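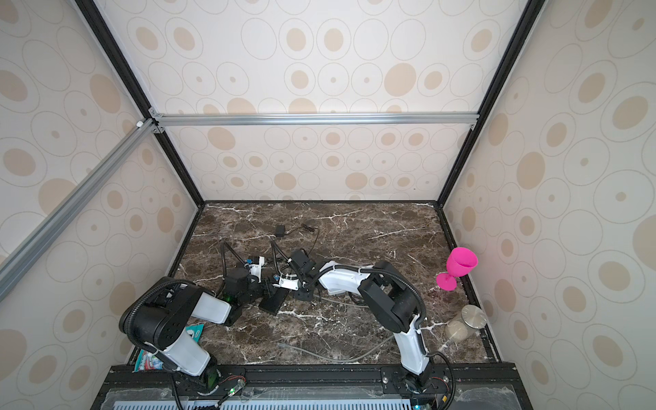 Bekness Retro Ovals wallpaper, tan on cream
Reviewed by Chanida Wannasri
4 out of 5

I bought 3 rolls from Landwood in May after ordering a sample of this and one of the Petrauskas leaf print. The pattern is large beige ovals with small dotted circles and thin gray ring outlines. On the website the ovals looked almost orange. In person they are a plain tan and go well with dark brown.

The paper is medium weight and comes folded over at the outer end, so cut off the first few inches. I used ordinary paste, applied to the wall. It slides for several minutes before it grabs, long enough to line up the ovals. The seams lay flat and I have not had to glue any back down.

Matching takes more paper than I expected. The repeat is big, and on a short wall you throw away a good part of every drop. The rings are the hard part at inside corners. A small error in the thin gray lines is easy to see, while the ovals hide it. Start on the back wall and work out to the sides.

It also looks good next to marble. I was worried that white veins and a busy wall would fight, but the colors are quiet enough that they don't. I would not put it with a patterned floor.

Pencil marks came off with a dry eraser. A coffee splash left a faint ring after wiping, so I would keep it away from a sink or stove.

One roll had a crushed edge. Landwood replaced it without asking for the old one back, and the new roll was from the same batch.

I took off a star for the waste and for the color on the website. I would buy it again for a small room.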